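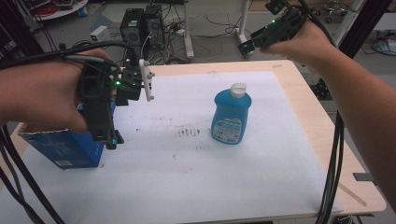 Witulholm seismic network: summer update

The station on the north flank of Witulholm is sending data again after a two-week gap. Mahmoud Zerouali and Shaimaa Ashour walked up to replace the battery and the charge controller, and the signal came back the same evening. The other stations kept running, so the earthquake catalog for the period is complete down to magnitude 1, with less certain depths under the north side.

The network located 831 earthquakes in the first half of the year, compared with 889 in the half before. Most were less than 2 km below the crater floor. The largest was felt by a few people in Tahiri, and no damage was reported. Gas readings at the Ulon vents were normal for the season. The alert level stays at green.

Steam from the crater is easy to see on cool mornings and we often get calls when it rises higher than usual. On July's stillest day it reached 400 m above the rim. There was no ash in it.

The lower trail from Grerard is open. The last section to the rim is closed because of rockfall on the east wall, and the rope at the junction should not be crossed. The closure will be looked at again in December, before the winter access rules are set.

Shaimaa is also collecting old photographs of the crater lake, especially from before the road was built. Prints can be left at the observatory desk and will be scanned and returned.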